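Section 4. Comparing grippers on soft, uneven items

Read section 3 (arm limits and stop buttons) before you start. The steps assume both arms are mounted, the controller is on and the Wemier control panel shows no faults.

The Halell quick-start sheet says any gripper in the range will handle "everyday produce". Treat that as a claim to be checked. A gripper that does well on a foam block can do badly on fruit, and the foam block is what most sales sheets are based on. Grapes are a fair test item: each bunch is a different shape, the berries shift under load, and damage is easy to find afterwards.

4.1 What you need

Two bunches of grapes per gripper type, of similar size
A clear low table within reach of both arms
A plate for the bunch you are not testing
Kitchen scales
A printed copy of the log sheet (Appendix C)

4.2 Two-arm hold

1. Weigh the bunch and write the weight on the log sheet. Do not test anything over 600 g.
2. Lay the bunch on the table with its long side facing the robot.
3. In the Wemier panel, choose Paired Hold and set the force to 4. The default setting is higher and we do not recommend it for fruit, whatever the tooltip says.
4. Bring both grippers in until they touch the bunch. One should press high on its side of the bunch and the other lower down on the opposite side. Level contact looks neater but lets the bunch swing.
5. Lift until the bunch clears the table.
6. Hold for 20 seconds, then lower.
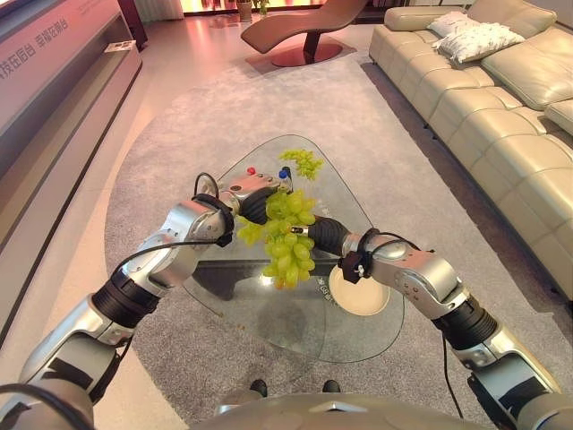

Figure 4-1. Paired hold above a glass table, one gripper high and one low.

Note: Check the cable on each wrist before every lift. A cable that looks slack at rest can pull tight when the wrist turns.

Note: Glass tables confuse some depth cameras. If the panel reports a table height that is plainly wrong, type the height in by hand. The auto-correct option was tried by Kamran Ghumman at the Clerwood site in September and he has left it switched off.

CAUTION: Keep hands out from between the grippers while Paired Hold is active. The soft-contact mode slows the arms. It does not stop them.

4.3 Single-gripper hold from above

Run this test with the finger-type gripper. Use a fresh bunch. One that has already been squeezed will give you a poor result and you will blame the wrong gripper.

1. Choose Top Grip and open the wrist camera view.
2. Lower the fingers over the top of the bunch.
3. Close slowly, one step at a time, and watch the camera view as you go. Stop when the top of the bunch is held.
4. Lift and hold for 20 seconds.
5. Lower, open the fingers and check the berries nearest the grip for splits.

Do not trust the "grip secure" message on its own. It tells you that the fingers have met resistance, and a single berry is enough to do that. Use the camera view and your own eyes. 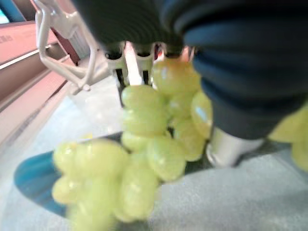
This page was last changed on Saturday, May 18, 2019 by Emiko Hirose

The wrist camera sits very close to the gripper, so much of the view will be taken up by the gripper itself, and nearby fruit will blur when the arm moves. Wait for the arm to settle before you judge anything from it. Raising the sharpness setting makes the blur look crisper and tells you nothing new.

4.4 Filling in the log

Record each lift as Held, Slipped or Dropped. "Mostly held" is Slipped. Count split berries after each lift and write the number down even when it is zero.

Repeat each test 4 times per gripper before you compare. A single good lift means very little, and the Majimbun comparison chart does not say how many lifts stand behind its scores. Until it does, use your own log.

If two grippers come out level, run both again at one force step lower. If they are still level, pick the one that is easier to clean.

CAUTION: Wash the contact surfaces between bunches and let them dry fully. Juice left on the fingers changes the grip and will spoil the next set of results. Fruit used in testing should not be eaten.

Next: Section 5, Changing the gripper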